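Do magnetic descalers do anything, or am I about to waste my money?

Plumbing and heating > Hard water

hobnail74

We moved to Wotonness in August and the water is like liquid chalk. The kettle furs up, the shower head dribbles sideways and the glass screen looks as if somebody has breathed on it and then varnished the breath.

I had a man round from Prulla to talk about a proper water softener. He was here for 2 hours, most of it spent showing me a bar of soap, and the quote came to £1,544 fitted. He then rang his manager from my kitchen to see what could be done about the price, and I asked him to leave.

My brother-in-law says to forget all that and get a Golob magnetic descaler, which clips round the rising main under the sink. No plumbing, no salt. It comes with a seven-year guarantee, though when I read the small print the guarantee is that the magnet will still be a magnet. I'm not sure what I would be claiming for. The leaflet says it "restructures" the limescale so that it doesn't stick. It also says results may take some months to become apparent and will vary from home to home, and I have heard that sort of thing before from people selling face cream.

Has anyone fitted one and seen a difference they could swear to? I don't mean "the water feels softer". The boiler is a combi, if that matters, and the pipe is copper.

Answers

Mags T

Bin the leaflet. I had one of these on the main for years (not a Golob, but the same idea, two grey lumps and a cable tie) and when we had the kitchen done the plumber took it off and forgot to put it back. I didn't notice until I found it in a drawer. The kettle had been exactly as bad before as after.

What I would say is that a magnet doesn't take anything out of the water. Nor does the leaflet claim that if you read it slowly. So your water will test just as hard with it on, and any seller who tells you different hasn't read his own leaflet. The argument is all about whether the scale behaves itself further along, and I have never seen a domestic one put through a test I'd trust. Usually it's a photo of a clean element beside a photo of a filthy one, and you have to take their word for which house is which.

If it's mainly the kettle and the shower that bother you, citric acid from the hardware shop is cheap. For the kettle, a couple of spoonfuls in warm water, leave it 20 minutes, rinse it well. Do the shower head in a sandwich bag with a rubber band round it. Don't use it on marble or any natural stone, ask me how I know. The screen you just have to squeegee. I resent it every morning but it does work.
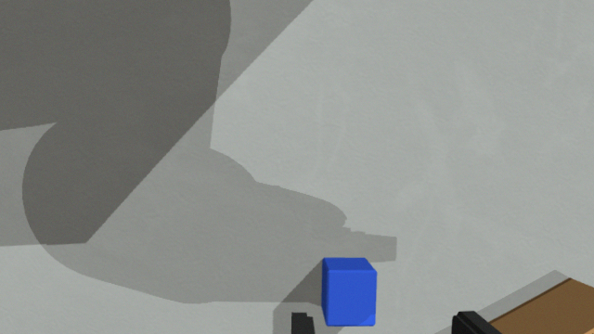
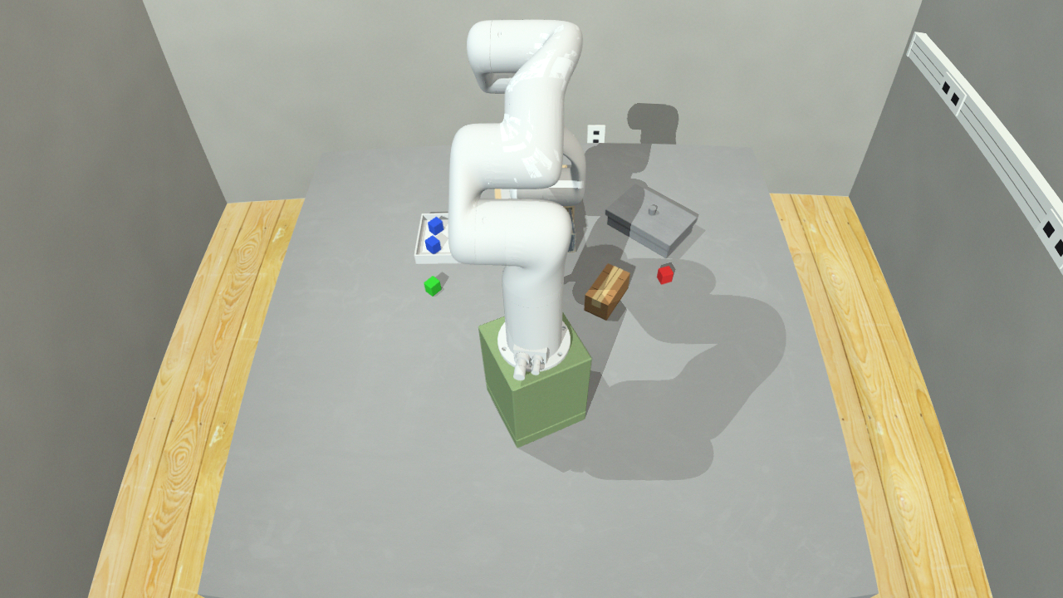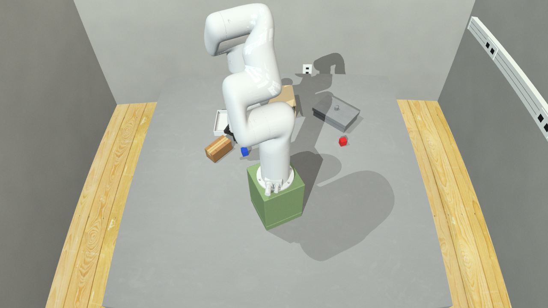

Sorin Vukadinović

I'd go along with most of what Mags wrote, but one thing in her test bothers me. She didn't know the magnet was off, fair enough, but she wasn't keeping track of the kettle while it was on either. Memory is a poor judge of limescale. If you do buy one, descale the kettle completely first, use it as normal for a month without the magnet and take a picture of the inside. Descale again, clip the thing on, same again. Send it back if you can't tell the two apart, and check before you pay that you're allowed to.

As for the softener, they do work, and I'm not a salesman. Ours is an ion exchange one and the scale stopped. But £1,544 is a price for somebody who hasn't rung anyone else. Ask a local plumber to quote for supplying and fitting, get the machine and the labour on separate lines, and ask how much salt it gets through, which is the question the soap man never wants to talk about. You'd normally keep one tap unsoftened for drinking too, so see whether that's included.

With a combi, look in the boiler manual before doing anything. Ours was fussy about softened water in the heating circuit, and the installer had to be told, which did not fill me with confidence.

flatcap

had a Flosport filter on the shower, it's a different thing but same sort of promises. box said softer skin in 7 days. it went slow, then it leaked. skin no different. my wife says hers was but she'd changed her shampoo

hobnail74

Thanks all. I've ordered the citric acid. Brother-in-law has been asked to show me the inside of his kettle and has gone quiet. Mags, was it the worktop?

Mags T

Windowsill.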